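Cahier d'atelier - cellule d'analyse des discours publics
28 décembre
Rédaction : M. Honda

Objet : reprise du codage des allocutions présidentielles et ministérielles, corpus Kerell.

Le corpus compte désormais 134 allocutions, toutes transcrites. Le dépouillement de la série de mai est achevé, à l'exception de deux discours d'inauguration dont la version officielle diffère de l'enregistrement. Dans les deux cas, il a été décidé de retenir le texte prononcé et de consigner les écarts en note.

La catégorie « appel à l'unité » demeure trop large. Elle réunit des formules de circonstance et des passages qui visent nommément l'opposition. Il est proposé de la scinder : unité cérémonielle d'une part, unité polémique de l'autre. Bhat a exprimé des réserves sur ce second intitulé, qu'il juge trop interprétatif. Point à reprendre avec lui avant toute modification de la grille.

Double codage effectué sur 100 paragraphes. Les désaccords portent pour l'essentiel sur le pronom « nous » - gouvernement, parti ou nation - et se concentrent dans huit allocutions de fin de campagne.
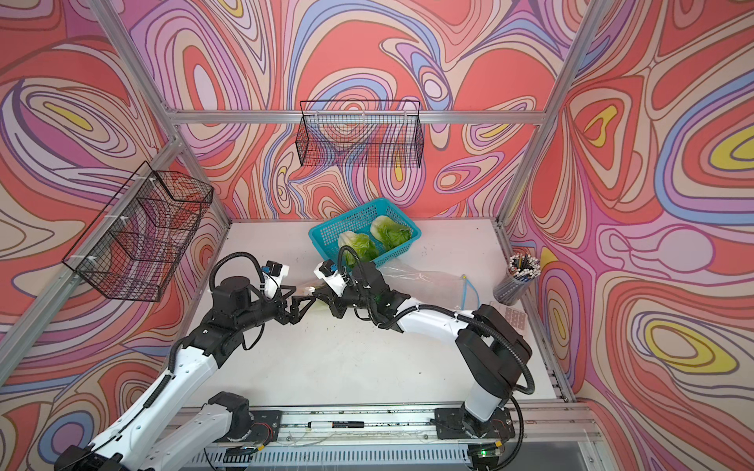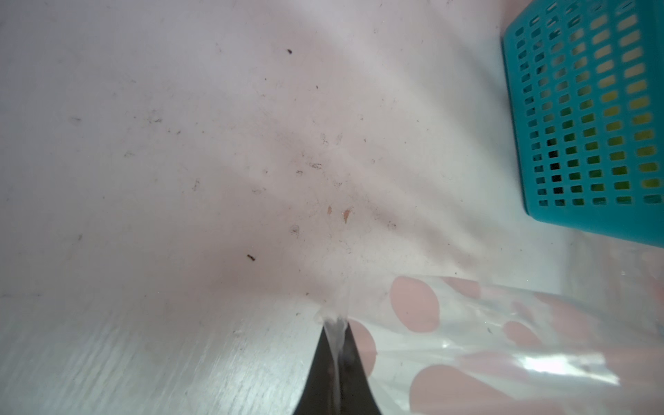 Faut-il coder séparément les passages répétés d'un discours à l'autre ?
Chaque occurrence est codée à sa place, avec un renvoi à la première apparition du passage. Les comptages sont ensuite présentés avec et sans répétitions.

La table de correspondance Trisora ne reconnaît toujours pas les changements de portefeuille en cours de mandat. Trois ministres y figurent sous leur ancien titre. Correction manuelle en attendant, à signaler dans la colonne « observations ».

Reste à faire :
- relire les notes d'écart des deux inaugurations ;
- transmettre à Driltness la grille dans sa version actuelle, sans la scission proposée ;
- vérifier la datation des allocutions radiodiffusées, certaines portant la date de diffusion et d'autres celle de l'enregistrement.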